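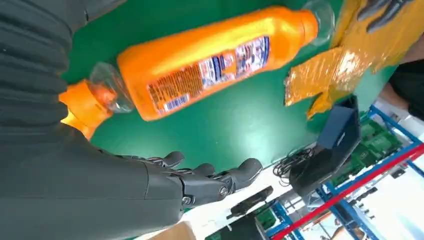 **Figure 3.** Orange plastic bottle with a clear top piece and a long printed label, lying on its side.

### 3.2 Sorting of household packaging by opacity and label size

In the second part of the study we looked at how residents of the two districts, Juvar and Andale, decide in which bin they put a plastic container. The previous section treated the weight of the collected material. Now we turn to the kind of container, and especially to opaque colored bottles (Figure 3), which are known to be difficult in later recycling steps. Strong pigments lower the value of the recovered plastic, and a large label can bring paper, glue and ink into the washing water.

The material was taken from the bins in February. In total 1,901 containers were collected, of which 1,043 came from Juvar and the rest from Andale. Every container was given a code for color, opacity, label area and presence of a cap. Containers smaller than a matchbox were left out already at collection. Two coders worked separately, and where they disagreed the container was looked at again by both. Most disagreements concerned the class "partly opaque", and we later joined this class with "opaque" for the analysis.

Of all containers, 775 were coded as opaque. In both districts these were placed in the general waste bin more often than clear ones. The difference was stronger in Andale, where the bins for plastic stand at the end of the street and not in the yard. We first expected that the distance would affect all kinds of containers equally, but the data do not support this. It seems that residents who must walk farther make a stricter choice about what is worth carrying, and that clear bottles are seen as "real" recycling. A similar idea came up in the short interviews – one resident of Andale said that colored bottles "are for chemicals anyway", although many of the opaque containers in our material had held food or shampoo.

The effect of label size was weaker. Containers with a label covering more than half of the body were sorted a little worse, but when opacity was included in the model the effect became small. We therefore do not interpret it further. It should be noted that opaque containers in our material also tend to have larger labels, so the two variables are not easy to separate with a sample of this size.

Caps gave a less clear picture. The local instruction sheet, printed by the collection company Utow, asks residents to leave caps on. An older sheet, which 11 of the interviewed households still kept in the kitchen, asks for the opposite. Caps made of a different plastic than the body were coded separately, but we could not always decide the type of plastic by eye, and this code was not used in the final model.

One limitation must be mentioned. The bins were sampled in a single month, and purchases of cleaning products and drinks change over the year. The Swanson district, which was part of the original plan, was dropped when its collection schedule changed – a comparison with a third type of bin placement was for this reason not possible. We come back to this point in Section 5.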